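Skillstead Evening Program: Machines at Work
Handout 7: Can a robot do the chores yet?
Oct 24, 2021

Read this before the session and bring your answers to the two questions at the end.

The short answer is "some of them, sometimes, slowly." The rest of the handout is about what those words mean.

Factory robots have been reliable for decades because the job is set up around them. At the Trestent plant the parts reach the arm in a tray, always the same way up. The arm goes to the same point 3,000 times a shift and does not need to know what it is holding. A kitchen gives it none of that. The mug is wherever the last person left it.

When you read a claim about a chore robot, check these points:

Who set the table? If a person put every object in place before the start, part of the chore was already done.
Who was driving? An arm steered by a person shows what the hardware can do. It says little about what the software can do.
How many tries? One good video may stand for 40 bad ones. Look for a success rate and how it was counted.
What happens after a mistake? People drop things and pick them up again. Many systems stop, or carry on as if the object were still in the grip.

Bagged and soft goods deserve their own note. In the Boateng packing exercise from last week, rigid boxes gave little trouble and thin packets gave a lot. A packet bends, slides and changes shape when it is held, so the grip that worked a moment ago may not work now.

Coffee is a good test chore. It is short, everyone knows the steps, and it mixes hard, fragile and floppy things -- glass, plastic, paper, powder, hot water.

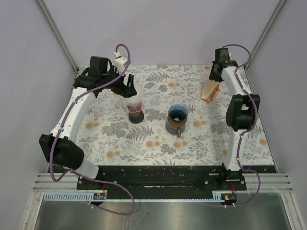

Unit 3: Two-Arm Tasks

Look at what each gripper has to deal with. The right one holds a packet by its upper end, and the contents look like stacked paper filters. Taking out a single filter is easy for you and hard for a two-fingered gripper with no feeling in its tips. The glass carafe has a ribbed dripper in its mouth, so a filter would have to go in open and the right way down. The left gripper is over a different object, one with a rounded top and a black base.

A second arm helps when one hand must steady and the other must pull. It also adds a way to fail, as the arms can collide.

Questions (20 minutes, in pairs)

1. Write out every step of making one cup with a paper filter. Mark the steps where touch matters more than sight.
2. Indby wants a machine to stock its break room. Which jobs would you give it now, and which would you keep for staff?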